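Print | E-mail

Majdi Nassar
Pultari tabletop sim pack, month one. Thread.

1. We took out a licence for Pultari at the start of the month. It's a simulated bench for arm work: one room, one table, one arm, a drawer full of small household objects, and a runner that plays your policy against them and keeps the logs. Posting notes as I go in case anyone else is deciding.

2. Price first, as that's what people ask. £300 a month for one seat, £700 for the team licence, which has no seat limit. We're on the team one. Both come with the same rooms and objects. Support is by e-mail only.

3. Install took an afternoon. The installer wants its own Python and sulks if it finds another one first. Elaheh Ahmadpour got it going on her machine in the end and wrote up the steps for the rest of us. If you've ever packaged anything for a lab you'll manage.

4. The task we started with is car keys. Small, flat, awkward shape, several materials in one object. If a policy has only been trained on blocks and cans, keys will find it out very quickly.
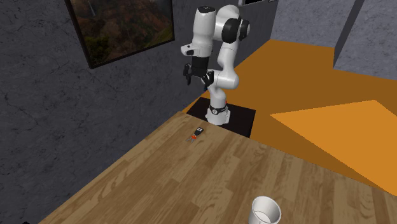 Side camera, fingers open, keys near the far edge of the table and the paper cup at the front.

5. You get three views by default: a side camera, a wider room camera and a wrist camera. All three can be moved. I'd leave the side one where it is for the first few days, so you can see how high the fingers are above the table. Height is very hard to judge from the other two.

6. Lighting is good. Sun patches on the floor, soft shadows under the small stuff. You can turn it all off and get flat light if you want speed. We kept it on, because our bench at work sits under a window and the policy has to put up with that.

7. What I don't like: the room editor. Moving the table means opening a text file. There's a drag handle on the screen and it only works on objects. Sebastián Cáceres spent a morning thinking he'd broken it.

8. Someone asked about object quality. Fine at bench distance. Close up you can tell that things like buttons have been modelled cheaply, with flat sides where they should be round. It hasn't bothered our detector so far. If you do fine inspection work you'll want your own meshes, and the import tool takes most of the usual formats.

9. The wrist camera is the one I look at most. Keys between the fingers, fob at the top, blades pointing back towards the gripper. If the approach is turned the wrong way you see it straight away, long before the side view gives you a clue.

10. One gripe about it. The gripper takes up the whole bottom of the picture, and our old cropping code threw that part away along with the finger ends. Check your crop before you blame the policy. That was a day of mine gone.

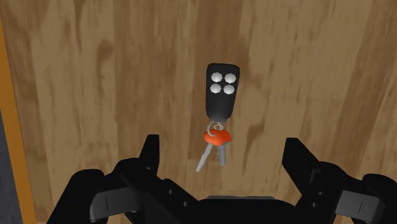

RUNS, LOGS AND SUPPORT

11. We've done 2561 runs on the keys task. Every run gets a folder with the three videos, joint positions and a one-line result. The result line is pass or fail and nothing in between. We wrote our own script to sort the fails into missed, dropped and never got there, and that took longer than it should have.

12. Rendering on our own machines was slow, so we moved the night batches to Kubo. Pultari has a setting for it. Fill in the key, tick the box, go home. The bill from Kubo is separate, so budget for it.

13. Support: I've written to them 5 times. Four proper answers, all next day, all from Hideaki Ogura, who clearly knows the code. The other one, about the drag handle, is still open.

14. Clutter is the setting I'd tell you to try early. You can add things to the table and the room one at a time and see when your policy starts to lose interest in the target. Ours was happy with a cup on the table. It was less happy when we put in a tray with coloured compartments and something small and red inside it. The key has a red-orange part as well, so draw your own conclusions. We're retraining with more colours.

15. For the busy version we also have a chair behind the table, a bright poster and a framed picture on the wall. The arm has FRANKA EMIKA written down the side of the link, which the detector boxed as an object on its first go. Masked out now.

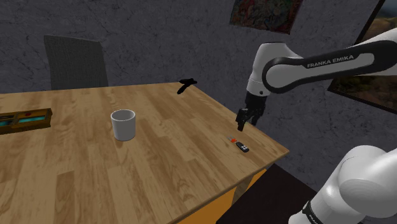 GITUTTHORPE, August

16. Second half of the thread, now that the team has had a proper go. Natsumi Chiba ran the cluttered room with the retrained policy. Fewer of the fails go to the tray. The ones left are mostly bad approaches, with the gripper too far over to one side of the keys when it starts down.

17. Would I renew? Yes, for another month on the team licence, then look again. If it were only me I'd take the single seat and do the rendering overnight on my own machine.

18. Things I've asked them for: a table you can drag, a result line with a reason in it, and a way to swap the wall texture without restarting. Hideaki says the last one is coming in the next release. No word on the others.

19. Not tested: two arms, soft objects, anything with liquid in it. Please don't ask me about cloth. Sebastián wants to try a tea towel next and I've told him he can write that thread himself.

20. Install notes and the sorting script will go up once Elaheh has taken our paths out of them. Replies are open if you want a setting checked.

Print this thread | E-mail this thread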